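把老磨坊租给度假的人：与雷娜塔·西斯特纳斯聊伍姆贝格的一栋房子

2023年9月7日

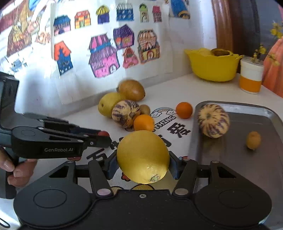 一颗黄柠檬，个头不小。

去伍姆贝格（Wumberg）的路最后一段是石子路，导航在岔口前就放弃了，我只好给雷娜塔·西斯特纳斯（Renata Cisternas）打电话。她在电话里笑得很大声：“看见那排杨树没有？往杨树那边开，听见水声就到了！”

果然先听见水声。磨坊立在溪边，石墙，坡顶，朝南一面新开了一排窗。房子不算大，楼上楼下加起来80平方米，但一进门会觉得比这宽敞得多，原来放磨盘的那一间从地面一直通到屋顶，光从高处落下来，整面墙都是亮的。我站在那里仰着头看了好久，雷娜塔也不催，自己先去烧水了。

她把这栋房子按周出租，今年是第三个夏天。九月的日程已经排满，我去的那天正好是两拨客人之间的空当，床单晾在院子里，风一吹就鼓起来。

“买的时候根本没想过出租，”她说，“我想的是自己住，种点豆子，养两只鹅。后来算了一下屋顶的钱，鹅就先不养了。”

屋顶是整件事里最贵的一项。原来的瓦有一半还能用，她舍不得全换，就把旧瓦集中铺到朝路的那一面，新瓦铺到背后。连瓦带补的一共3,971块，每一块都记在工头的本子上，本子现在还放在书架上，客人常常翻出来看。“有个小男孩住了一个星期，天天在外面数瓦，数到哪儿都跟本子对不上，急得不行。他妈妈说这是他最喜欢的一次假期。”

我问她，把自己的房子交给陌生人，头一次是什么感觉。

“紧张死了。第一批客人进门那天，我就把车停在村口，坐在车里等电话，等了一下午。没有电话。晚上我回家了，睡不着，想着热水器是不是坏了，他们是不是不好意思说。第二天早上我实在忍不住，编了个借口送鸡蛋过去，结果人家全家在院子里吃早饭，问我要不要坐下来一起吃。”她说到这里自己也乐了，“我就坐下来了。从那以后我每批客人都送鸡蛋。”

她领我上楼。楼梯很陡，是原来的木楼梯，踏板中间磨得凹下去一块，设计师本来建议换掉。她请的是阿库尼亚（Acuña）事务所，一家专做旧房改造的小公司，两边为楼梯争了一个多月。最后的办法是保留楼梯，在墙上加一道扶手，再在一楼做一间小卧室，腿脚不方便的人可以不用上楼。我个人觉得这是整栋房子最聪明的地方！一楼那间卧室只放得下一张双人床和一把椅子，可是窗子正对着水，躺在枕头上就能看见溪流从石头上翻过去。

“他们给我看的第一版图，是把厨房挪到二楼，说风景好。”雷娜塔摇头，“我问他们，你们谁愿意提着土豆爬这个楼梯？后来他们来住过一个周末，自己做饭，回去就把图改了。”

厨房于是留在楼下，靠着后门，一出去就是菜地。炉灶四个火眼，一张长桌坐八个人没有问题，锅是她从各处旧货市场淘来的，盖子和锅经常不是一家。她说这一点在评价里被提到的次数比风景还多，有人抱怨，也有人说很可爱。她今年春天终于去买了一套新的，旧的又舍不得扔，结果现在柜子里盖子更多了。

说到评价，她订房用的是一个叫艾迪克斯（Edix）的系统，日历、押金、留言都在里面。她一开始很抗拒，用一本纸质台历记了整整一季，直到有一回把同一个星期答应给了两家人。

“两辆车，前后差十分钟，都停在院子里，后备箱都打开了。我那一刻真想跳进溪里。”

后来怎么办的？她让先到的一家住磨坊，另一家请到威尔逊·蒙托亚（Wilson Montoya）那里去。威尔逊在溪对岸有两间客房，平时只租给来钓鱼的人，那个星期他连夜把渔具搬进了车库。那家人现在每年都回来，而且指名要住威尔逊家，磨坊再空着他们也不来。

我过桥去找了威尔逊。他正在给窗框上漆，手上都是白点子，没法握手，就用胳膊肘碰了碰我。

“她抢不走我的客人，”他很得意，“我这边早上有太阳，她那边要等到十点。”

威尔逊对租房这件事有一套自己的看法，讲起来停不住。他认为照片拍得越好，客人越容易失望，所以他的广告里专门放了一张阴天的。他也认为应该写清楚离水有多远，离商店有多远，夜里有什么声音。“蛙叫，六月份特别响，我写在第一行。写了以后来的都是喜欢青蛙的人。”他还写明最近的面包房在科勒姆（Kollum），开车要二十分钟，星期一不开门。我后来去看了他的页面，真是这样写的，还加了一句“面包请星期天买好”。

雷娜塔受他影响，把自己的介绍也重写了一遍。原先那一版里有“世外桃源”“心灵的归宿”之类的话，是她侄女帮忙写的，现在全删了，换成很实在的几段：从停车的地方走到门口400步，石子路，轮子小的行李箱不好拖；楼上手机信号弱，楼下几乎没有；壁炉可以用，柴在棚子里，头一筐不收钱。

“改完以后来问的人少了一点，可是来问的人差不多都订了，”她说，“而且问的问题也变了。以前老问有没有电视，现在问溪里能不能下水，能不能带狗，豆子熟了可不可以摘。都可以！豆子请随便摘，我种得太多了。”

狗的事她想得很细。院子朝溪的一边去年围了矮栅栏，门口钉了一排挂绳的钩子，后门外面接了一个温水龙头，专门冲爪子。冬天地面结霜的时候她会在门厅铺旧毯子。带狗的客人不另外加钱，只请他们别让狗上楼，楼梯实在太陡，有一只腊肠犬上得去下不来，在楼上叫了半夜，主人最后用洗衣筐把它端了下来。

我们坐在院子里喝茶，说到价钱。她不太愿意把价目念给我听，说都在网上，但愿意讲她是怎么定的：先算清楚洗床单、烧暖气、请人打扫要花多少，再加上每年要存下来修房子的那一份。旺季和淡季差得不多，她不喜欢八月份突然涨上去一大截。“同一张床，同一条溪，我说不出口。”十一月她关门三个星期，清烟囱，刷墙，自己住进去。

“那三个星期我最高兴。什么都用一遍，哪个抽屉卡住，哪盏灯看书太暗，自己不住是不知道的。去年我才发现楼上淋浴间没地方放肥皂，三年了，客人居然没有一个人说！”

我也问了一个比较扫兴的问题：村里人怎么看。伍姆贝格不大，近几年卖出去的老房子有好几栋，买主多半只在夏天来。她没有绕开。刚开始确实有人不满意，主要是车，周六换房的时候石子路上扬灰，对面晾的衣服遭殃。她把换房日改到了星期五下午，又跟客人说好，过了桥就慢慢开。打扫的活儿请的是村里的人，鸡蛋和蜂蜜也在村里买。她自己住在下游的一栋小房子里，一年四季都在，“灯亮着，人家看得见。”

接下来她想修水轮。轮子还在，斜靠在北墙外面，长满了苔，轴早就断了。阿库尼亚事务所的人来量过，说能修，但是要先把引水的那段渠清出来，光挖泥就得忙一个冬天。威尔逊已经答应借铲子，没有答应挖。

“转起来能不能发电我都不在乎，”雷娜塔说，“我就想让一楼那间屋子的人早上醒过来，看见它在转。”

走的时候她塞给我一袋豆子，很大一袋，又告诉我从另一条路出去，可以不走岔口。那条路我开错了两次，不过沿途都是苹果树，我一点也不着急。

相关阅读
· 湖边小屋过冬：水管、门窗与壁炉
· 周六还是周五？三位房东谈换房日
· 老楼梯要不要拆
· 带狗度假，订房前先问清楚的事
· 科勒姆周边的步行路线

订阅我们的邮件，每两周收到一次新文章，可随时退订。
本网站使用Cookie来改善浏览体验。继续浏览即表示您同意我们的Cookie政策。 接受 | 设置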